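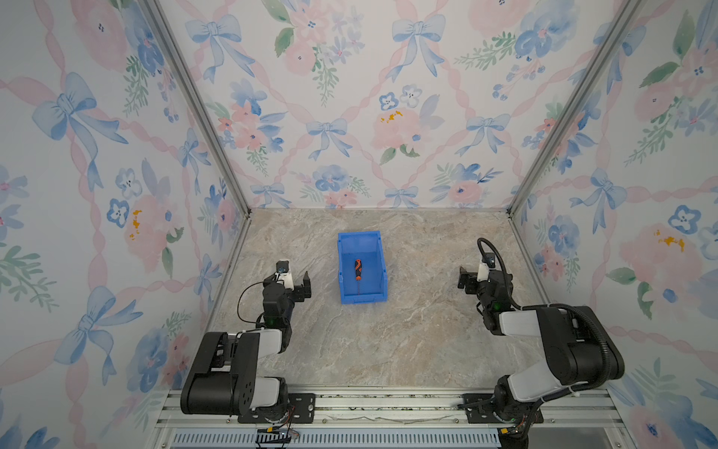
The Fittings and Storage Group of the Pedetti workshop met on 22 July 2020, with Olesia Yurchenko in the chair and Bilal Karaki taking the minutes. The minutes of the June meeting were approved with one correction: the order number for the replacement shelving is 3518. The chair then opened the item on small tool storage, held over from June. Members had before them the proposal to keep hand tools in open-top blue plastic bins, one screwdriver to a bin, as with the orange and black one lying inside the blue bin. Apologies were received from the Natitz office.

1. Storage bins

Mr. Karaki reported that Saab had quoted for 40 bins of the blue type, delivery included. The quotation is filed under reference 2089. Ms. Yurchenko asked whether a lower front would let small items slide out when a bin is carried. Mr. Karaki replied that bins would stay in place during the working day and be moved only for cleaning. It was agreed to accept the quotation – subject to confirmation of the delivery charge.
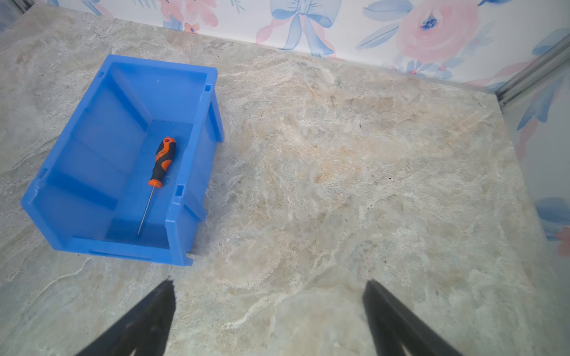

Item 1: blue storage bin with screwdriver inside.

2. Return of tools

The chair noted that almost eight minutes had been lost at the start of the last stock check while hand tools were gathered from work surfaces. The following wording was adopted for the workshop rules: "Each tool shall be returned to its bin before the user leaves the area."

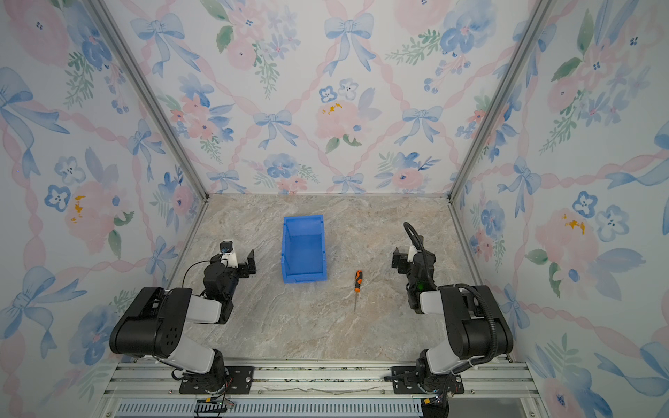 Members discussed whether the rule should also apply during short breaks. Mr. Karaki was in favor; the representative from Akier considered this too strict for work in progress. The matter was put to a vote and the rule was carried as written, with no mention of breaks.

3. Wall panels

A request to replace the floral wallpaper with plain white was considered. No cost had been supplied. The request was deferred, and the pattern of roses and blue bows will remain for the present.

4. Actions

Mr. Karaki to confirm the delivery charge with Saab and place the order.
Ms. Yurchenko to circulate the revised workshop rules.
Akier to supply a price for plain panels.

There being no other business, the chair closed the meeting.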